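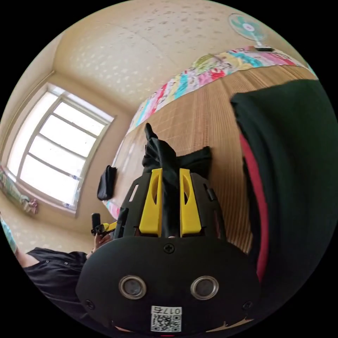
Orenen 2 review: a labeling tool for gripper footage that still needs a babysitter

Orenen reads wide-angle video from hand-held grippers and marks when a grasp starts, when it ends and what kind of thing is being held. The sales page says it does this "without supervision." I have heard that before, so I ran it on 200 clips of bedroom and clothing work and checked every label by hand. Hiba Mansour checked them again without seeing mine.

Setup

Installing took most of a morning. The manual still describes the old config file, and the importer quit twice on lens calibration before I found the setting in a forum post by Dexter Thibodeaux. Once it ran, it ran. A batch of 50 clips finished while I ate lunch, on a desktop that is nothing special.

Empty fingers are the easy case. With two bright yellow fingers and a clear gap between them, Orenen called the gripper open nearly every time, even with a busy quilt and a woven mat behind it. I would expect as much from a color threshold and a free afternoon. 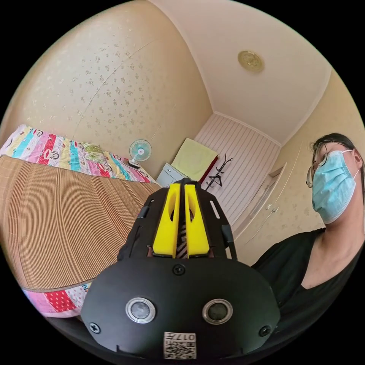 Cloth

Cloth is where I stopped believing the sales page. Black fabric bunched in the fingers, next to a black gripper body, gets its outline drawn straight through the frame of the tool. Prints do better at first. A black-and-white zigzag cloth had a clean edge until it lay against a bigger piece of dark fabric, and then the mask swallowed both and reported one large object, held.
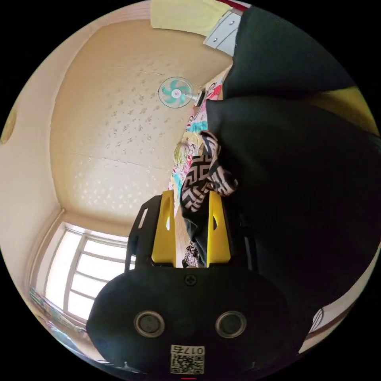 The confidence score stayed high through all of this, and that bothers me more than the bad masks. If a planner downstream trusts that number, it will plan around a garment that isn't in the gripper. Tosness, the free tool I used before, makes more mistakes but at least flags the doubtful ones.

The review screen is good, I'll give it that. Keyboard shortcuts work and corrections save right away.

Would I pay for it? For rigid objects, maybe. For laundry, wait for the next version and ask for a trial on your own clips.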